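Filed under: Robots, Mostly Grumbling
5 min read

An Open Day at Trollau, and the Dresser That Wasn't There

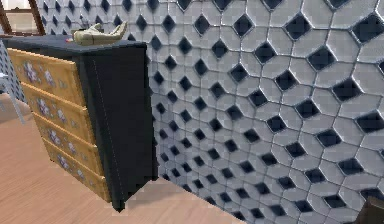 I should say up front that I went for the free lunch and for Melaniia Hrytsenko, who I used to share a desk with and who has been at Trollau for a while now, working on what they call household skills. She'd been telling me since the spring that I was unfair about her field. Come to the open day in June, she said, and be unfair in person.

So I drove out to Erulstead. Trollau has the upper floor of a building that used to sell carpets, and you can still see where the sample racks were bolted down. They gave us lanyards. They gave us a talk. The talk was called something like "Homes at Scale" and I wrote down one number from it, which was that the system, Drestus, had practiced in 2000 different rooms.

I put my hand up and asked how many of those rooms had a front door. The speaker, Neema Laizer, took it well. She said none of them did, they were all simulated, and if anyone had expected otherwise then the slide needed fixing. Fair enough. I've been to plenty of these days where that answer took a lot longer to get.

After the talk they split us up and I ended up at the simulation bench, which had a big monitor, a keyboard and a line of people waiting to press the key that loads a new room. Every room gets its walls, floor and furniture drawn from a library. Sometimes you get a plausible kitchen. Ours came up with a dark dresser with yellow wood drawers and flowers all over the fronts, standing on pale floorboards next to a wall covered in white tile with little black diamonds. A man behind me said it looked like his aunt had moved into a swimming pool.

I liked it a lot, as it happens. I also looked at it for a while and started my list of complaints.

First complaint: the drawers. Melaniia's group cares about drawers, since opening and closing them is a large part of the job, and this dresser had four of them, each with the same flowers. The flowers were a bit blurry. I asked if that mattered and she said it depends on what the policy has learned to look at, which is the kind of answer I came to be annoyed by. What I wanted to know is what a drawer in there weighs. Does it stick in August? Does it have that one runner that's come off, so that you have to lift and pull left? My own dresser has a bottom drawer that only opens if the one above it is shut. She said they vary the friction. I asked if they vary the spite. She said I should write that one down, so I have.

Second complaint: the stuff. There was a beige thing sitting on top of the dresser, toward the back corner. I thought it was a slipper. The man with the aunt thought it was a hand, one of those ornaments for rings. A third person said figurine and would not be moved. I asked Melaniia, who leaned in, squinted and said she'd have to look up the asset name. I don't hold that against her. But when a roomful of adults can't agree on whether an object is footwear, I'd like to hear more about what the robot thinks it's picking up. There was a tiny red speck next to it as well. I didn't even get an opinion on that.

Third complaint, and the one I'd defend in court: everything I saw in there was tidy. One beige thing and one red speck on the whole top of a dresser. Mine has receipts, a lamp with no bulb, a dish of coins in two currencies and a charger for a phone I no longer own. If you trained on my bedroom you'd have a robot that refused to come to work. Neema, who had wandered over by then, said clutter is a setting and they do turn it up, just not for visitors, since the rooms take longer to load. I'd have waited.

Now the part where I have to be decent about it. I asked what it costs to be wrong in there, and Neema said that was the whole argument. A failed grasp in simulation is a line in a log. A failed grasp on the real rig, which they call Gachanja, is an afternoon with a hex key. They told us they'd done 325 runs of the drawer task on Gachanja since the last open day. I asked for the success rate and was given one for the simulator. I asked again and was told the real one is lower and would be in the write-up. I have been promised write-ups before.

The hardware demo was supposed to be at 3 and got pushed back while somebody recalibrated something, and by then I had roughly ten minutes left on my parking. So I can't tell you if Gachanja can open a drawer. People coming down the stairs behind me seemed pleased, but they'd also been given cake.

Where does that leave me? About where I was, with better questions. I believe the practice rooms are useful. I believe Melaniia when she says the odd combinations are the point, and that a machine that has coped with flowered drawers against a bathroom wall may be less thrown by my hallway. What I don't accept is the word "homes" on the slide. Call them rooms. A home has a drawer you have to lift and pull left.

She has asked me back to see the hardware. I said yes, provided they let me bring my own dresser. She hasn't answered yet.

Related posts
The Window-Cleaning Robot, Six Months On
What "Fully Autonomous" Meant at Three Trade Shows
My Thermostat Has Opinions
In Praise of the Dumb Toaster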